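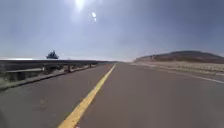
OK so, quick one before I have to go move the laundry over. A few people asked how I pack the car for a long solo drive, and I kept saying I'd write it up, and then it was March. So. Writing it up.

Background for anyone new: I drive from Kirach down to Nurnbridge a few times a year to help my parents with their place. 871 miles one way. Used to do it in one go when I was younger and dumber. Now it's two days with a stop in Hurnia, motel by the grain elevator, the one with the terrible pillows. Bring a pillow. That's tip one I guess.

Food first because food is where I went wrong for years.

I used to buy everything at gas stations. Chips, a sad sandwich, one of those giant coffees. By mid afternoon I felt like garbage and I'd spent a stupid amount of money. So now I cook the night before. Nothing fancy. Cold roast chicken pulled off the bone, a box of rice with lemon and peas in it, boiled eggs, carrots cut up. Grapes if they're cheap. All of it goes in the small cooler on the passenger seat, NOT the trunk. If it's in the trunk I will not stop and get it. I know myself.

Salt in a tiny jar. You will want it for the eggs.

The thing with crackers is they go everywhere. I still bring them. I vacuum when I get home, or I say I'm going to.

Water: one big jug in the footwell behind me and a bottle I refill at stops. I tried the bottle with the straw lid and it dripped on my shirt the whole way to Bilgin, so back to the plain screw top. Coffee in the old thermos my sister dented. Still works. Half the coffee I used to drink, and I drink it in the morning only, otherwise I'm lying awake in Hurnia at 1 am listening to the ice machine.

Ok, clothes. Layers. I run cold in the morning and then the sun comes through the windshield and I'm roasting by ten, so it's a t-shirt, a flannel shirt, and the ugly fleece. Shoes I can slip off at the motel. One bag for the overnight stop with just the overnight stuff in it - toothbrush, pajamas, clean shirt, charger - so I'm not dragging the whole suitcase up the outside stairs in the dark. This took me an embarassing number of trips to figure out.

Sunglasses! Two pairs. I sat on a pair once just outside Bilgin and had to do the whole afternoon squinting with the visor down. Cheap backup pair lives in the door pocket now. Also clean the inside of your windshield before you go. Not the outside, well, that too, but the inside gets a film on it and you don't notice until the sun is low and then you can't see a thing.

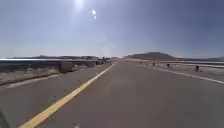
Listening. Big subject, I could go on and on. Music is good for the first hour and the last hour. The middle needs a story. I do audiobooks from the library, long ones, and I like mysteries because I'll stay awake to find out who did it. Do not do anything with a soothing narrator. I had a history of salt once, very nice man reading it, almost had to pull over for a nap. Download everything at home. There's a long stretch past Bilgin with no signal at all and if you were streaming, too bad, you're alone with your thoughts now.

I also keep a paper map. Yes really. The phone overheated on the dash one summer and shut itself off, and I had no idea which turn I wanted. Map cost me 5 dollars. It's held together with tape.

Stops. I try to get out every two hours even if I feel fine. Walk around the car, walk to the end of the parking lot and back, do the hip stretch my physical therapist gave me and look like a weirdo. My back is so much better for it. The rest area north of Hurnia has picnic tables in the shade and I always eat lunch there, doesn't matter if it's 11 or 2.

Gas: I fill up at half a tank. I used to push it. Then one Tuesday I rolled into Bilgin on fumes and the station was closed for a new pump and I sat there eating grapes until a very kind lady told me about the one behind the feed store. Never again.

Money stuff, since somebody always asks. I put 200 in cash in an envelope before I leave and that covers gas, the motel tax they only take in cash for some reason, and a pie from the diner in Hurnia. Motel itself goes on the card. The pie is for my dad. It has not always made it to my dad.

What I stopped bringing: the neck pillow, the laptop, a hard cover book (when?? when was I going to read it), the giant first aid kit. I have a little one now, bandages and ibuprofen and the allergy pills. And a flashlight, and jumper cables, and an old blanket that smells like dog even though the dog has been gone a while. Can't wash it. Don't want to.

Oh and trash bag. Hang it off the back of the passenger headrest. Changed my life.

One more thing about day two. I always think day two will be the easy one because I slept, and it never is. The legs are stiff, the good snacks are gone and the audiobook has gotten to the slow part. So I hold something back. A chocolate bar I'm not alowed to open until day two, and a new album I haven't heard yet. Small stuff. It works on me like I'm six.

I'll put the lemon rice recipe up next if I can find where I wrote it down. I think it's on the back of an envelope. Possibly the cash envelope.

Going again in a couple weeks, so if you have audiobook suggestions leave them below please, nothing scary, I'm in a motel by myself. Ok the dryer is buzzing. Bye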